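Can a two-finger gripper tidy a room yet?
Project report, Group 2. Yanti Pillai, Dušan Gajdoš, Isla Pollock

3. Clothing
Flat towels were handled in section 2. Knitwear is harder. A patterned knit hides its own edges, and our grasp planner (Kenden) looks for edges first.

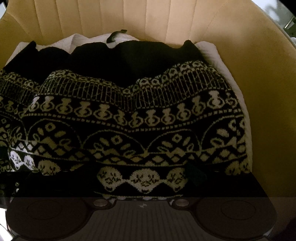
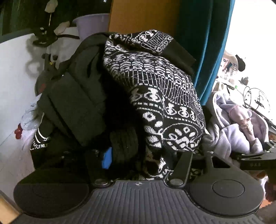
We trained on 2,769 hand-guided grasps and held back 100 for testing. Kenden's most common error was choosing a pattern band as a hem. The second was closing on two layers when one was wanted. Lowering the closing speed did not help with either.

Folding was left out of scope. Sorting a mixed pile into separate garments is possible with a person standing by to correct it, and we would not run it unattended. Archie MacAulay suggested adding a depth check before each grasp; this is planned for July.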